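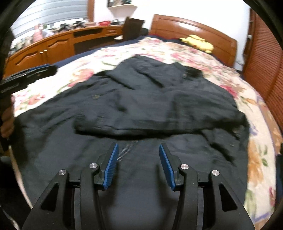
The black jacket on my bed, collar side up

Black jacket always wrinkled after folding, what is your method?

ktariq_m
Good evening to all. I am trying to learn to fold my clothes in a proper way before I move to Skevdale in July, and I will have only one suitcase and one small shelf there. T-shirts and trousers are okay for me now. The jacket is the problem. It is a matte black one with a metal zipper, a small gold-colored label on the chest and a collar that does not want to stay flat. When I spread it on the comforter, the collar bunches and folds over on itself, and then everything I fold after this is crooked.

I have tried the "sleeves behind" method and also rolling. Both times the jacket came out of the bag looking like I slept in it. What do you do with yours? Please write the steps slowly, my English is better in reading than in watching fast videos.
Tariq Mirani

swati_j
Do not fold it on the bed. A thick comforter moves under your hands, so each time you press one side, the other side lifts. I use the dining table with one thin towel on it. If you have no table, the floor is fine.

My steps are these. Close the zipper completely. Turn the jacket so the front is down. Pull the hem toward you and the collar away from you, one hand at each end. Bring each sleeve across the back, straight, and then fold the jacket from the hem up in two parts.

tuoi.giap
I must disagree with Junaid about the zipper. If you close it all the way to the top, the collar stands up and makes a hard bump inside the fold. I close it until the chest and leave the last part open. Then the collar can lie down to both sides.

About the bed, I fold everything on the bed for many years and I have no problem. I live in one room, the bed is the only big flat place. The trick is to pull the comforter tight first. By the way, your floral one is very nice, my mother has a similar cream color.

swati_j
Half open zipper makes a wave in the front. I have seen it with my own two jackets. The teeth are stiff and the cloth is soft, so the line of the zipper goes diagonal and you cannot make it straight again without opening everything.

tuoi.giap
In the picture of Tariq it goes diagonal also, and we do not know if he closed it or not :) I think it depends on how you put it down. I hold the jacket by the shoulders, shake it two times, and let the hem touch the bed first. After that I lay down the rest slowly. The zipper falls straight by itself in most cases.

ktariq_m
Thank you both. I will confess that I threw the jacket on the bed and then spread it with my hands. So maybe the mistake starts there. I did not think about the hem first.

Is it important which sleeve goes first? The right one always slides back toward the edge of the bed.

kazmi_home
The order is not important, but the shoulder is. Before you move a sleeve, put your palm on the shoulder seam and hold it. Then bring the sleeve over with the other hand. If you pull only from the cuff, the whole side travels with it and you get these long wrinkles across the middle.

I want to say one more thing, which maybe nobody likes to hear. A jacket with a metal zipper should hang. I bought a wide hanger from Sterkitz and since that day I do not fold jackets in the house at all. Only for travel.

faisal_n
Kamran, he wrote that he has one shelf. Where will he hang it?

kazmi_home
On a hook behind the door. Every room has a door.

faisal_n
In my student room the door had no hook and the owner charged me for the hole I made. So please ask first, Tariq.

For travel I use a flat packing sleeve from Durrani. I paid 817 for it in the sale, before that it was 3,000 and I would not have bought it at that price. It has a stiff board inside and you fold the jacket over the board. It is good for shirts. For a jacket it is a little small, and I must fold the collar part down one extra time.

swati_j
For that money you can cut a board from a box. I did it with the cardboard from a Ruvport shelf. It is not pretty but it works the same.

faisal_n
Yes, maybe. Mine will not bend in the rain, that is the only difference.

tuoi.giap
I will add something about the wrinkles that are there already. Folding better will not remove them. Hang the jacket in the bathroom when you take a shower, for around 2 songs, and then smooth it with your hands from the collar to the hem. Look at the tag before, some fabrics do not like steam.

ktariq_m
I looked at the care tag and the washing signs are almost gone, but I can still read that a cool iron is permitted. I will try the bathroom first.

This morning I did it again on the bed, with the comforter pulled tight, hem first, zipper closed until the chest. Palm on the shoulder like Kamran said. It is much better, except the collar, which still folds to the inside on one side. On Saturday I can use the table of my cousin and I will compare with the method of Junaid.

swati_j
Close the zipper to the top when you try mine, please. If not, it is not my method.

tuoi.giap
And put a rolled pair of socks under the collar, inside the neck. This holds the shape, and the socks have to travel anyway.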